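Adherencia a la medicación en insuficiencia cardiaca: lo que aprendí revisando cuadernos de pastillas
Memoria de prácticas, grado en Farmacia

De dónde sale esta memoria

Cuando me tocó elegir tema yo quería algo con mucho laboratorio, lo reconozco. Pipetas, cromatogramas, todo eso. Al final me asignaron el centro de salud de Parkdale y un archivador lleno de cuadernillos donde los pacientes con insuficiencia cardiaca apuntan cada día si han tomado el diurético y cuánto pesan. Mi cara debió de ser un poema, pero a la segunda semana ya estaba enganchadísima.

La pregunta era sencilla: ¿sirve de algo que la gente apunte sus tomas a mano, o rellenan el cuaderno entero la noche antes de la consulta? Mi tutor, Gayan Kodikara, tenía su propia teoría (que la mitad se rellena en la sala de espera) y me dejó comprobarlo a mi aire, cosa que le agradezco mucho.

Qué hice exactamente

Trabajé con 70 cuadernillos de personas que tomaban furosemida y al menos un fármaco más para el corazón. Todos habían dado su permiso por escrito y yo recibí las copias sin nombre, solo con un código. Comparé tres cosas: lo apuntado en el cuaderno, las recogidas en farmacia según el registro del centro y una entrevista corta que hacía yo misma.

Las entrevistas fueron lo mejor, con diferencia. Llevaba un guion de seis preguntas, y casi nunca lo seguí en orden porque la gente te cuenta las cosas como le salen. Una señora me explicó durante media hora que ella se salta el diurético los días que coge el autobús, y que lo hace desde hace años, y que su médica no lo sabe porque nunca se lo ha preguntado. Lo apunté tal cual. Luego resultó ser el dato que más veces se repitió en toda la memoria.

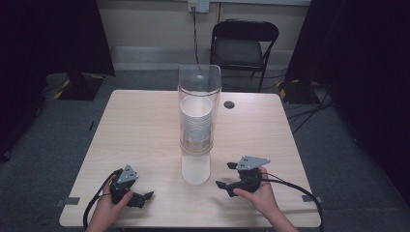

Para pasar los datos usé primero Skandance, el programa que tiene contratado el centro, y me dio bastantes disgustos. Si dejas una casilla en blanco la cuenta como toma olvidada, y claro, no es lo mismo no tomar que no apuntar. Perdí dos tardes enteras por eso. Acabé haciendo una hoja de cálculo propia con una columna para "tomado", otra para "no tomado" y otra para "sin anotar", y a partir de ahí todo fue más llevadero.

También calculé para cada persona la proporción de días cubiertos, que es dividir los días para los que tenía medicación en casa entre los días del periodo. Tiene sus pegas: que alguien recoja la caja no significa que se la tome. Pero como segunda fuente me valía.

Qué encontré

Voy por partes, que aquí me emociono y me lío.

El cuaderno y la farmacia coincidían bastante bien en los betabloqueantes. La gente los toma por la mañana, con el desayuno, y no les cambia el día. Con el diurético la cosa era muy distinta: se recogían menos cajas de las que harían falta para cumplir lo que decía el cuaderno. O sea, que alguien estaba apuntando tomas que no hacía, o al menos no todas.

En las entrevistas salieron los motivos, y casi ninguno tenía que ver con el olvido. El autobús, la misa, la visita al nieto, no saber si habrá un baño cerca. Una persona con cajas de 40 pastillas partía cada una por la mitad "para que no sea tan fuerte". Otra lo tomaba a las cinco de la tarde porque por la mañana trabajaba, y dormía fatal, y le echaba la culpa al betabloqueante.

Lo del peso me sorprendió para bien. Quien se pesaba a diario solía detectar la retención de líquidos antes de notar los tobillos hinchados, y varias personas sabían perfectamente a partir de qué subida tenían que llamar. Eso sí, encontré cuadernos en los que el peso era idéntico durante semanas, sin moverse ni una décima. Gayan me miró como diciendo "te lo avisé".

Sobre el tamaño de la muestra

Sé que 70 cuadernos son pocos. En el planteamiento inicial puse 300 con toda mi alegría, hasta que vi lo que se tarda en transcribir la letra de una sola persona. Además son todos del mismo barrio, y los que aceptaron participar seguramente son los más cumplidores. No me atrevo a generalizar nada fuera de Parkdale.

Tampoco tuve acceso a analíticas ni a ingresos hospitalarios, así que no puedo decir si los que se saltaban el diurético acababan peor. Me habría encantado mirarlo – quizá alguien del próximo curso pueda pedirlo con más tiempo.

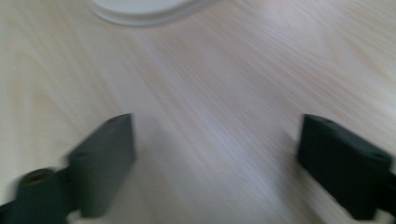 Lo que cambiaría del cuadernillo

El cuaderno actual tiene una sola casilla por día y por fármaco. Yo pondría la hora. Parece una tontería, pero con la hora se habría visto enseguida lo de la furosemida a media tarde, sin necesidad de entrevista.

Añadiría también una casilla de "hoy lo he cambiado" con una línea para escribir por qué. En las charlas noté que a la gente le da vergüenza poner una cruz en el "no", y en cambio te cuenta encantada sus apaños si se lo preguntas sin tono de examen.

Hice un borrador con estos cambios y lo probaron cuatro personas durante la última quincena de mis prácticas. Tres rellenaron la hora sin problemas. La cuarta me devolvió el cuaderno con recetas de cocina sin sal en los márgenes, buenísimas por cierto. El borrador está en el anexo B, con la letra ya ampliada, que fue la queja más repetida.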